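Bedspread

A bedspread is a top cover for a bed, laid over the sheets and blankets and usually reaching down the sides. It is used for warmth, to keep dust off the bedding and for looks. A coverlet is shorter and stops a little below the mattress.

History

Early bedspreads were woven at home on narrow looms and sewn together from two or three strips. Printed cotton covers became common once block printing spread, and later machine printing made them cheap. In the Gorkura district, weaving was the main trade until 1972, when the Brurkora mill began selling printed covers by post.
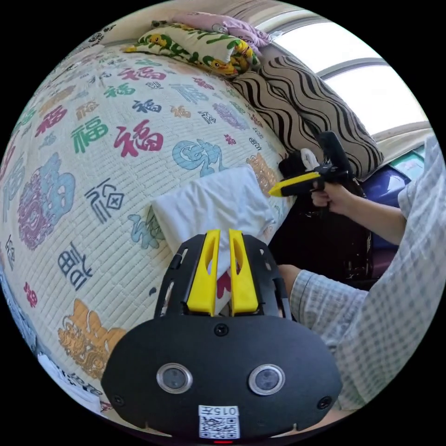

Printed bedspreads are normally made from plain-weave cotton or a cotton mix. The pattern is put on one side only, so the back looks paler. Dark prints hide marks well but may lose dye in the first few washes. Plain white items, such as a folded towel set down on a printed cover, can pick up colour if either one is damp. Makers often advise a cold first wash — alone, and without bleach.

Types

Throw bedspreads hang loose on all sides. Fitted ones are shaped at the corners. Quilted ones have a filling held in place by stitching, and candlewick ones carry raised tufts of soft yarn. 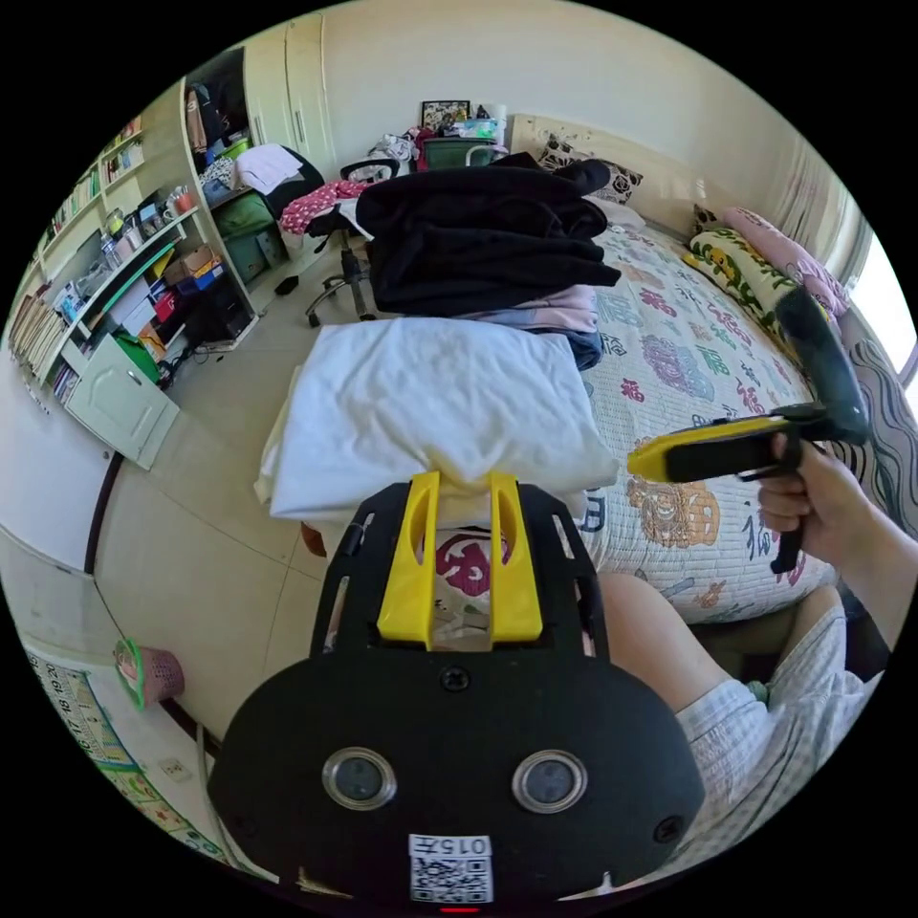
How often should a bedspread be washed?
Once every month or two is enough for most homes, and more often where pets sleep on the bed.

Collections

The Ninari textile museum opened in 1981 and holds 2284 covers, 13 of them woven by Vesela Yordanov. Its catalogue was written by Costel Dumitrescu. The older pieces are kept rolled — folding weakens the threads along the crease — and are shown each August.
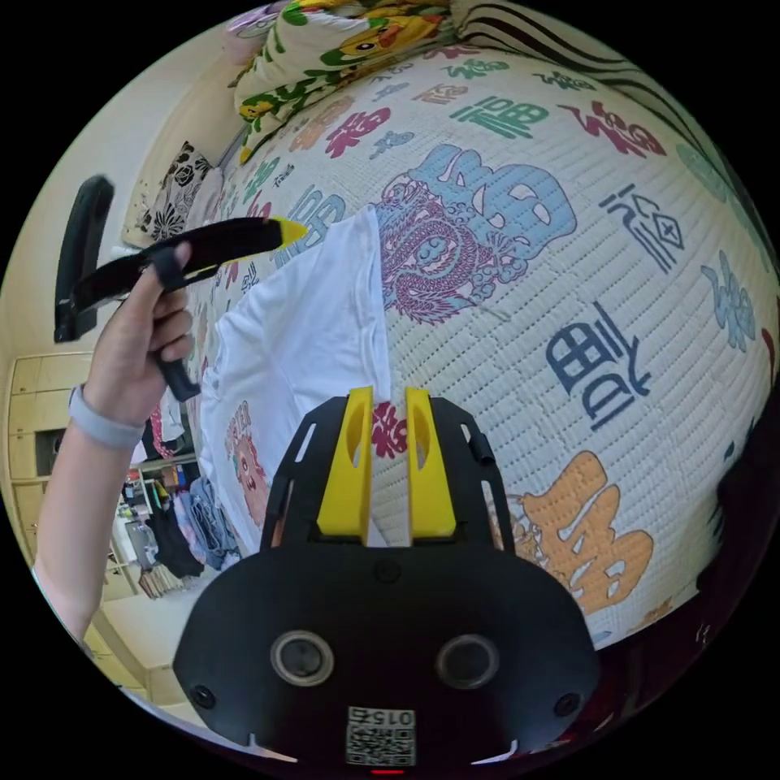
A bedspread in use, seen from above.

See also: Blanket, Coverlet, Quilt

Page last changed 13/05/2020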